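Could you spare an afternoon for our stroke recovery study?

We at Cuesta are looking for 37 people who have had a stroke, and the relatives or friends who look after them, to come and have a good long chat with Nanami Sakai about life after hospital (tea included, of course!). You'd make 2 visits, and we'd be so glad to hear from you by the end of March.
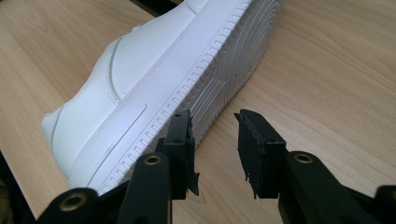
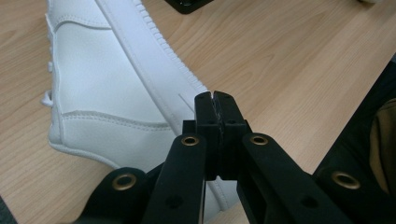
Can my wife come with me?
She's very welcome, and we'll pay her travel too.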